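Equipment Planning > Budgeting > Second arm for kitchen bench, or spend it on grippers?

wovonell_ops
Posted Thursday, February 6, 2025

Budget request is due and I need to pick one line. Current bench is a single arm doing countertop pick and place with groceries and small household items. Options:

Option A: second arm from Rollholm, same reach class, plus mount.
Option B: keep one arm, buy 3 Wumine gripper kits with spare fingertips, and put the remainder into fixtures.

Quoted lead time on A is 70 days. B ships from stock. Typical counter layout:

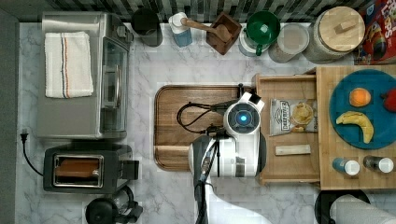 Bench layout with chips on the tray and fruit on the teal plate.

Payload is not the constraint. The object mix is: bags, fruit, small bottles, wood blocks.

tallow_bracket

B. A second arm on one counter means shared workspace, collision checking and another controller to maintain. Did the Rollholm quote include the safety review? Ours did not, and it came out of the fixture money.

wovonell_ops

It did not. Adding a line for it.

nine_axis

Disagree with the above. Spare grippers do nothing for throughput if the one arm is down. We lost 131 hours last August to a single joint fault, with a shelf full of good end effectors. If the bench has a delivery date attached, price the downtime first.

tallow_bracket

Then buy a service contract. Bouvier will write one for mixed hardware and it costs less than a second arm. I would want the swap time in writing, though.

nine_axis

A contract gets you a technician. It does not get you an arm that day.

wovonell_ops

Both points noted. The part I left out is drawer work. We want open-top boxes and slides in the task list this year, and that is where I expect finger wear and cable snags. The bamboo box with the slide on its side is the kind of part I have in mind.

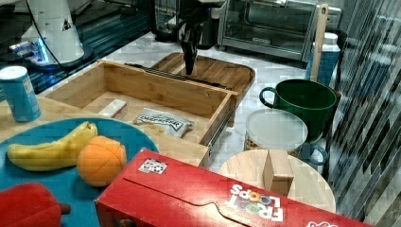
For that work I would budget fingertips as consumables, on a separate line from the grippers. Finance treats them differently here – anything replaced inside a year is operating expense, so it does not compete with the arm.

gantry_left

That changes the answer. Move fingertips and cable sleeves to operating, cut the kits from 3 to 2, and see what is left in capital. It may cover a deposit on the Rollholm arm with delivery next cycle.

tallow_bracket

Check the deposit terms. Ours was nonrefundable once they assigned a serial number.

wovonell_ops

Asking Rollholm today. If the deposit is refundable I will submit it as 2 kits plus deposit, with the Bouvier contract as an optional line. If not, B as written.

nine_axis

Still the wrong order, but I would sign that one.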